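Home | Courses | Handouts | Schedule | Contact

Sustville Adult Learning, Household Skills
Unit 4: Folding and sorting the weekly wash
Thursday, May 2, 2019. By the course instructor

Last week we covered drying and the Lada racks. This unit is about what happens between the rack and the drawer. Bring six to eight pieces of your own, clean, with at least one that has two colors sewn together.

Where to fold. A table at hip height is easiest on the back, but most people at home use a bed or a couch. A large cushioned seat works if you keep it clear and lay the piece on the flat part, away from the arms. Fabric grips upholstery, so a shirt will not slide while you smooth it, but you have to lift it to turn it. Dragging puts the creases back in. Check the seat for crumbs and pet hair first.

Lift and shake. Hold the piece by its top edge with both hands and let the rest hang. Give it one or two firm shakes over the folding surface. Look at the lowest point while it hangs. If one side drops lower than the other, your hands are not level or the cloth is twisted, and you should fix that before laying it down.

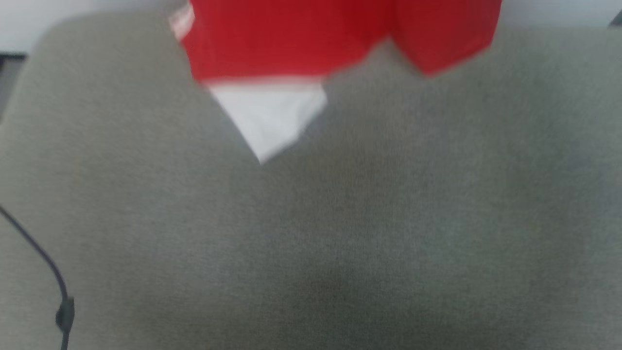

Page last changed: February, spring term revision

Red and white in one piece, with gray upholstery underneath, is a good case for practice. The line where the two colors meet is easy to see, so use it as your guide. Lay the piece down, find the seam, and pull it straight with your fingertips before you touch the outside edges. If the seam is straight, the first fold will usually come out even.

Sorting. Make separate stacks by person and then by drawer. Keep strong reds together until you know they hold their color in the wash. The Tavares worksheet has a chart for this, and the Nemavlow reader covers care labels on page 218.

Homework: fold one full load, write down which pieces gave you trouble, and bring two of them to class. Read pages 372 to 400 before Unit 5, which covers sheets and towels.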